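Ternetent folding station: a long weekend with two mechanical arms

Sat 8 June

We use cookies to remember your preferences and to see which reviews people read. Accept | Manage settings

169 shares | 13 comments

I should say at the start that I love doing laundry right up until the moment it comes out of the dryer. Pegging out, sorting, even a bit of stain-bothering at the sink, all lovely. Folding, though! I have a chair in the bedroom that hasn't been sat on in years. So when Mwanaisha Kimaro at Paltetti asked whether I'd like to come and spend 3 days with the Ternetent folding station, I said I'd bring my own biscuits.

The Ternetent is a pair of robot arms fixed to the front of a white table, with panels round the other three sides. You put your crumpled things in a basket in the back corner and finished things go in a pile in the opposite one. It's a big piece of kit (you'd lose the dining table, and possibly the dining room) and it's meant for small laundries and guest houses first, with a home version talked about for August. I wanted to know whether it could be trusted with an ordinary family wash, by which I mean mine.

The part that impressed me most was the spreading out. Squares of cloth are one thing, but a garment has no sensible shape when it's in a heap, and I had expected a good deal of helpless plucking. It takes hold of the fabric with a gripper at each side and tugs, much as you or I would with a sheet on a bed, and it seems to have some notion of where the corners ought to be.

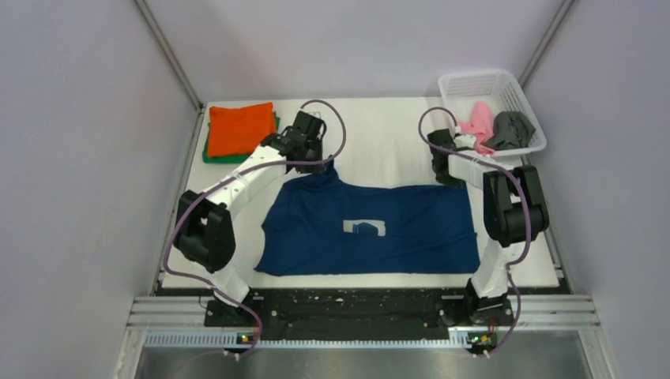
Can a machine fold the washing without someone standing over it yet?

For plain, medium-sized things it can manage a fair stretch alone, but I wouldn't go out and leave it with a mixed basket. Tea towels and simple tops are well within its powers. Fitted sheets, tights and anything with a lot of buttons still want a person, and I'd keep your best jumper well out of its reach.

Hamisi Langat, who looked after me for most of the visit and has the patience of a saint, told me that dark colours used to give it trouble, and that the Nimbridge software it now runs on has helped. I can't compare, as I never met the old version, but I did feed it a lot of navy and it coped nicely. What it doesn't do is hurry. I fold a top in the time it takes to say so, and the Ternetent takes its time, pausing now and then as if it has remembered something. I found this rather soothing after a while. My husband, when I showed him a clip on my phone, did not.

The folds themselves are decent. They aren't shop folds, and if you are the sort of person who lines up the edges in the airing cupboard (my mother was) you will want to go over them with your hand. Sometimes one layer ends up a little to the side of the other.
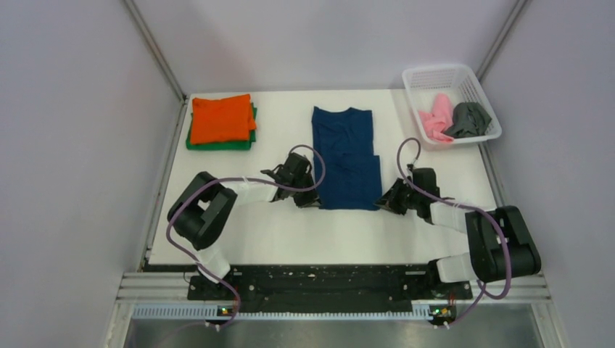
I'd call that perfectly good enough for a drawer, and a great deal better than the chair. Where it matters more is in a guest house, where towels go out on show, and there I'd want somebody to square up the pile before it goes upstairs.

I did also try the Räsänen folding board, the flappy plastic sort you work by hand, on the same load at home. It's quicker and it lives behind a door, and I'll admit the results were tidier. But I had to stand there and do it, so we're back where we started, aren't we?

A few smaller things. Give it proper light. Don't overfill the basket, as it's happier picking from a few pieces than from a mountain. And it's quieter than I'd feared, so you could have the radio on next to it quite comfortably, although I wouldn't want it running in the next room while the baby slept.

I'm giving it 3 stars out of five, with real affection. If I ran a small laundry I'd be asking Mwanaisha for a trial. For a house like ours I'd wait and see what the August one looks like, and how much room it takes up, and in the meantime I've cleared the chair by hand and am sitting on it to write this.

Enjoyed this review? Sign up to our newsletter for a new one every fortnight.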